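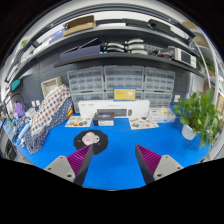
L'atelier Duvorix

Bienvenue chez nous ! Duvorix, c'est un atelier-école consacré au tirage photo et aux procédés anciens, installé au fond d'une cour, derrière une porte verte qui coince un peu quand il pleut (poussez fort, on vous entendra).

Tout a commencé avec un agrandisseur récupéré et une salle de bains sans fenêtre. Léonie Hamel y développait ses pellicules le soir, les voisines ont voulu essayer, puis les collègues des voisines, et la baignoire est vite devenue trop petite ! Akinyi Barasa l'a rejointe avec ses châssis, ses papiers coton et une passion pour le cyanotype qui nous a tous contaminés. Depuis, on a abattu une cloison, appris à souder un évier et repeint le labo deux fois.

Ce qu'on fait

Des stages d'un ou deux jours, des cours du soir et un accès libre au labo pour celles et ceux qui savent déjà s'en servir. On commence presque toujours par un photogramme : une feuille sensible, quelques objets posés dessus, de la lumière, et cette image qui monte dans le bain — on ne s'en lasse pas. Ensuite viennent le noir et blanc argentique, le cyanotype, la gomme bichromatée pour les plus patients, et depuis mars un cours de reliure où l'on fabrique l'album qui va avec les tirages.

Les groupes restent petits, huit personnes au maximum. Pas besoin de posséder un appareil, on en prête.

L'équipe

Léonie Hamel : tirage argentique, retouche au pinceau, direction de l'atelier.
Akinyi Barasa : cyanotype, gomme, préparation des papiers.
Hauke Voß : prise de vue, réparation des boîtiers. Il parle allemand, français et un peu le Rolleiflex.
Afroza Wijesinghe : reliure et cours pour les enfants, dès sept ans.

Le lieu

Le labo compte quatre postes d'agrandissement, et la grande salle du haut sert aux cours et aux expositions. Vous y trouverez aussi notre bibliothèque : 400 livres de photo à consulter sur place, avec un rayon entier sur les pays nordiques, parce que nous revenons chaque été de Skolludden avec trop de bagages.

Prochaine exposition : « Skindville », 29 tirages réalisés par les élèves du soir. Vernissage le 9 mai 2024, entrée libre, venez avec vos amis !

Pour une inscription, une question ou simplement l'envie de voir le labo, écrivez-nous ou passez pendant l'accès libre. Léonie vous fera visiter.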